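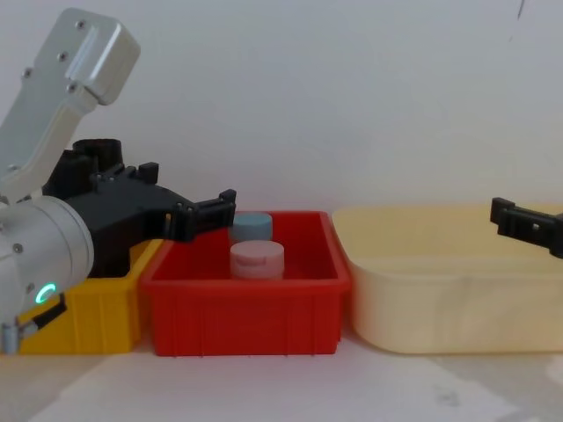 Two arms over the sorting bins, with a pair of lidded containers in the red one. Photo: Celeste Jara

Movley rents its two-armed Curka kit by the month, with a minimum term of 2 months. It is meant for small packing rooms that handle jars, tubs and other light goods. The price covers both arms, their black grippers and a day of training. Bins are extra, though any open-top plastic ones will do.

Canan Yurt took the kit in January for her cosmetics business, Huenchumán. Setting up the first sorting job took her 9 hours, most of it spent teaching the arms where each bin stood. "I moved a bin after lunch and had to start again," she says.

The software, Javo, stores up to 100 jobs and is easy to follow once the first one is done. Phone support runs 24 hours a day. The printed manual is thin and says very little about changing the fingertips.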